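**Amber Willems** · 15 Jun 2022

Okay, settling in with a cup of tea because a few of you asked how the allotment swap in Grukcombe went, and I have never in my life managed to answer a question in one post. Thread, sorry, it's going to be a long one! (1/13)

---

So for anyone new: I've had a plot up on the Pillgate side for 5 years now. It came to me full of bindweed and one very determined rhubarb. The rhubarb is still there. So is the bindweed, if we're being truthful, but we've reached an understanding, mostly at the far end behind the shed. (2/13)

---

The swap started because everybody grows too many seedlings. You put in twelve tomato seeds thinking half will sulk, and then all twelve come up, and you can't throw them out, you just can't, they have little faces. In April my kitchen windowsill was so full I was washing dishes in the dark. (3/13)

---

I put a note on the gate asking if anyone wanted to trade, thinking maybe the two ladies by the water tank would turn up. We ended up with nearly 69 people over the afternoon, including a family who had driven over from Fatton with the whole back seat full of squash plants, strapped in with the seat belts. (4/13)

---

Things I brought: tomatoes (a yellow cherry one and a big lumpy one whose label I lost), too much basil, and some leeks as thin as hair. Things I took home: a gooseberry bush, sweet peas, three kinds of mint I did not need, and somebody's spare rain gauge. I'm thrilled with the rain gauge. (5/13)

---

If you're thinking of running one where you live, please start earlier in the day than I did. We opened at two and it was hot by then, and the lettuces just lay down. I ran back and forth with a watering can feeling like a nurse. Next time I'd go for nine in the morning and find some shade for the tender stuff. (6/13)

---

Labels! Bring far more labels than you think, and a pencil, because marker fades in the sun and by August you have a bed full of mystery. I cut mine out of yogurt tubs. A man I'd never met sat down on an upturned crate and wrote labels for strangers for a solid hour, and he had the most beautiful handwriting. My "Basil" looks like a wedding invitation. (7/13)

---

We didn't keep score either. I'd worried about that beforehand, whether somebody with one pot of chives would feel awkward next to somebody with a whole trunkful. So there were no tokens and no tickets. You put down what you had and picked up what you liked, and at the end there were still a few cabbages looking for a home. (8/13)

---

The cabbages went home in the back of my neighbor's old Saab, along with her dog, who ate one on the way. She messaged me about it from the driveway. The dog is fine and very pleased with himself. (9/13)

---

One lovely surprise was how many people brought old hand tools along as well as plants. I hadn't asked for them and I'm so glad they came. I do have a soft spot for a tool that's been through a few pairs of hands, and I'd take one with a scuffed handle over a shiny new one any day of the week.
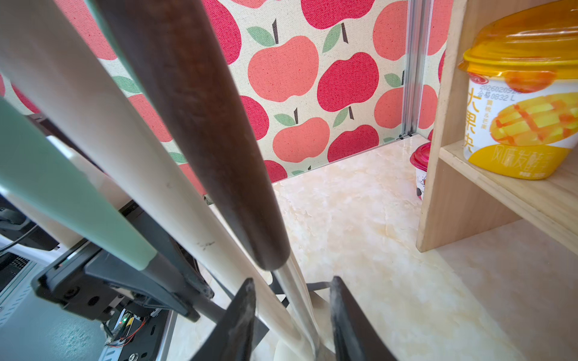 (10/13)

---

Anyway, the gooseberry. I've been reading up on where to put it and every book says something different. One wants full sun, one wants a north wall, and my aunt says just stick it in and stop fussing, she's had hers by the compost heap since before I was born and it fruits like mad. I'm leaning toward my aunt. I dug the hole last night and then it started raining, so the poor thing is still in its pot by the back door. (11/13)

---

Several people have asked about doing another one in the fall for bulbs and divided perennials, and yes, I'd love to, though I'd want some help with the tables this time. I carried them down the lane on my own and my shoulders let me know about it until the following week. If you've got folding tables and a strong back, my messages are open and I will pay you in jam. (12/13)

---

Oh, and if you were the person who took the tray of lumpy tomatoes with no label, would you please tell me when they fruit and what on earth they are? I kept two plants myself but a slug has had most of one, and I don't trust the other. Tea's gone cold now. Night, all, I'm off to check on that slug. (13/13)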